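## Trucos para ordenar el cajón de sastre del taller (y si un robot lo haría por usted)

Cada septiembre alguien me pregunta si ya puede dejarle el desorden a una máquina. Mi respuesta sigue siendo la misma: compre cubetas.

Lo que mejor me funciona:

- **Cubetas abiertas y de fondo liso.** Si hay que levantar una tapa, las piezas acaban encima de la tapa.
- **Una sujeción de verdad.** Una cubeta que baila sobre la mesa termina en el suelo con 98 tornillos dentro.
- **Un color por familia.** Pinte los topes o los tacos; con 60 minutos y un bote de esmalte tiene para años.

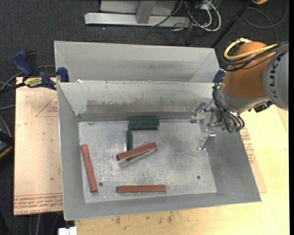 Vaciar una cubeta revuelta es la tarea que todos querríamos ceder, y la que peor se cede. Usted mete la mano sin mirar y saca lo que busca, más una astilla. Para un brazo como este KUKA naranja y gris, unas cuantas barras rojas y verdes, unas tumbadas junto a la pared y otra cruzada en medio, ya son un problema con enunciado largo. Lo pegado al rincón no deja sitio para los dedos de la pinza. Eso sí, cópieles el sargento azul en la esquina: vale para cualquier banco.

De los aparatos domésticos, el Orkeck promete recoger la mesa. Cuesta 1405 euros y tarda 27 minutos en guardar lo que mi suegra guarda mientras habla por teléfono. Con calcetines se ofende.

Mientras tanto, deje dos dedos de hueco entre las piezas y la pared de la cubeta. Le servirá al robot cuando llegue, y a sus nudillos desde esta tarde.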